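Paper cup holder with wire uprights: stack on its side or standing?
Break Room & Pantry > Serving supplies

kerslake_w
Posted 2025-05-24

Setting up the coffee station at our Filcombe office. We use 8 oz paper cups with the ribbed outer sleeve, white rim. The holder is a round reddish-brown base with thin curved black wires coming up from it, and the stack goes between the wires. Nominal consumption is 292 cups a month, so the holder gets refilled often.

Problem: cups in the holder lean. Once one leans, the next one nests at an angle, the rims bind, and people pull out two at a time. I have tried loading rim up and rim down. Rim down is more stable but people touch the base end less, which was the idea, and they complain they can't tell whether the cup is clean inside.

Questions: is the lean a wire problem or a cup problem, and does anyone load these differently?

rwendt
Reply #2

Cup problem. Ribbed sleeves do not nest to the same depth as single-wall cups. The sleeve on the upper cup stops against the rim of the lower one before the inner walls meet, so there is play at every joint. Over a tall stack the play adds up. Switch to smooth single-wall and the lean goes away.

tegan_b
Reply #3

Disagree with #2. I have run ribbed cups in a wire holder for two years and a single cup leans just as much with nothing stacked on it. The wires only touch the cup at a few points, and the cup is a cone. If the contact points are not at the same height, it tips toward the low one. Check the wires first.
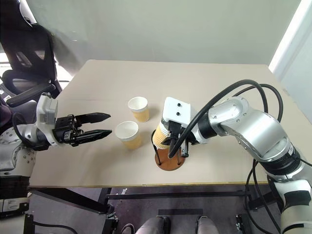 Refill procedure that works on ours

1. Take the holder down to a flat table. Do not load it on the shelf at arm's height.
2. Separate the cups before loading. Factory sleeves are pressed tight and two will often come out as one.
3. Set the first cup by the rim end, straight down, and turn it a quarter turn until it stops rocking.
4. If it still tips, bend the wire on the low side outward slightly at the base fitting. Do not bend at the middle of the curve.
5. Load the rest one at a time. Never push on the top of the stack.

rwendt
Reply #4

Step 4 will loosen the fittings. I had a Rimmont holder where the wires met the base in small dark collars, and after bending one it rotated freely. It can't be tightened from the top.

tegan_b
Reply #5

Support the collar with pliers while bending. Mine have held.

celina.ch
Reply #6

For comparison, I measured nesting on the two kinds we stock at work, same nominal volume. The ribbed ones add almost 4 mm more height per cup than the smooth ones. That supports Reinhold on play between cups, but it doesn't explain a lean in the first cup. Both of you can be right.

Also, the weight of the base matters more than the wires. A light disc slides when someone pulls a cup at an angle. I put a thin rubber mat under ours.

kerslake_w
Reply #7

Tested this morning. With one cup loaded it leans, so Tegan's point stands for my unit. One wire sits lower than the others. Bent it at the fitting with the collar held. First cup is now straight. With a full stack there is still some movement near the top.

rwendt
Reply #8

The movement near the top is the sleeves, as stated. Keep the stack shorter or change cups.

k_tuhiwai
Reply #9

Has anyone used the Ekomwood tube dispenser in place of a wire holder? It encloses the whole stack so lean is not an issue. The drawback is the fixed diameter. Ribbed cups may be too wide for it.

celina.ch
Reply #10

They are. I tried one with sleeved cups and they jammed in the lower third. It is fine for smooth cups.

kerslake_w
Reply #11

Staying with the wire holder then. We have 766 ribbed cups left in the storeroom and I am not replacing them early. Will cap the stack lower, refill more often, and try the mat.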